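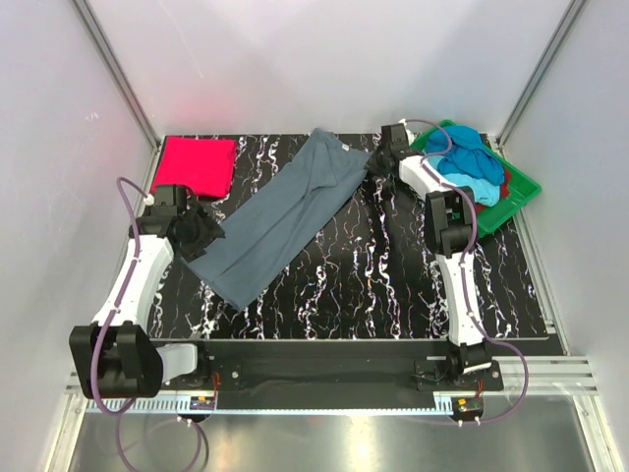

Review: Rallar heated clothes airer

Build and assembly

The Rallar is a winged floor airer with heated aluminium bars and a zip-up cover. It ships flat and needs no tools. The wings lock with a plastic catch on each side, and the catches are the weakest part of the unit. One was stiff out of the box and loosened after a week of daily folding. The bars are evenly finished, with no burrs at the end caps, so knitwear doesn't snag.

The power cord exits low on the left leg and is too short to reach most outlets without moving the airer away from the window. The switch is a plain rocker with a neon indicator. The timer is a separate dial and runs to a maximum that suits an overnight load, but it has no detent at zero and can be left slightly on.

Drying performance

Testing was done through June in an unheated laundry with the door shut. Each load was spun at the washer's highest setting and hung in a single layer with the cover zipped.

Polyester shirts and light cotton dried in an evening. Towels didn't. The bars heat only the fabric in contact with them, so a folded towel dries in a stripe and has to be shifted at least once. Jeans dried well on the legs but stayed damp at the waistband until turned inside out.

A plug-in meter read 337 watts once the bars had settled, with both wings open. The total over the month was around 2,211 watt-hours per week, mostly from towels. The bars stay at a temperature that is comfortable to touch. No fabric was marked.

Condensation

With the cover on, moisture collects inside the top seam and drips if the zip is opened quickly. The room still needs an open window or a dehumidifier. The manual mentions this on page 2, in small type.

Compared with the Batach

The older Batach has round bars and no cover. It's lighter and folds thinner, but takes much longer with anything heavier than a T-shirt. Its catches are metal and its cord is longer.

Verdict

Good for shirts and smalls, fair for denim, poor for towels. The warranty is 2 years and excludes the cover. Spare catches are sold separately in one colour, grey.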